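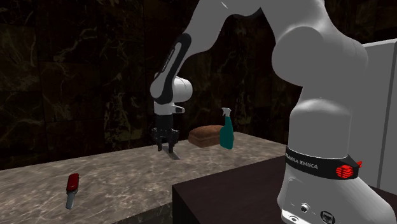 Stavros Karras reckons I should have given up on the sourdough in December and bought my bread like a normal person. He left that under my last post, along with a long bit about his gran in Riserari who made every loaf with a pinch of dried yeast and lived to a great age. Fair enough, Stavros! But I am stubborn and I had already bought the big bag of rye.

So, where we are now. The starter is called Petik (my nephew named it, don't ask me what it means) and it lives on top of the fridge in an old jam jar. For months it did nothing much. I'd feed it, it would sulk, I'd get three bubbles and a smell like nail varnish. I read all sorts of advice and most of it argued with the rest. Pineapple juice, no pineapple juice, stir it twice a day, leave it alone for heaven's sake.

What changed things was the flour. I'd been using the cheapest white I could find, and then I went into Verbruggen, the little shop behind the station that sells everything out of sacks, and came home with 4 kilos of wholemeal. Two days later Petik had climbed out of the jar and down the side of the fridge. I was so pleased I rang my sister, who was at work and less pleased.

My loaf at the moment is 400 grams of strong white, a good scoop of the wholemeal, water at 70 per cent, and salt when I remember it. I forgot it last week and we ate the thing anyway with a lot of butter. 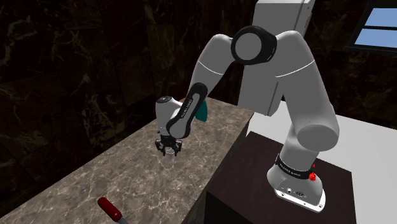

The shaping is still where I come unstuck. I can do the folds fine, I quite like the folds, but when I tip it out of the basket it spreads like a cowpat and I have to scoop it into the pot with both hands and a bit of bad language. Tastes lovely, mind. My sister says less water, and she's probably right, but then I lose the big holes and I've become very attached to the big holes.

Next job is a rye one with caraway, if I can find my caraway. I had a whole bag of it before we moved and I've been through every box in the hall twice.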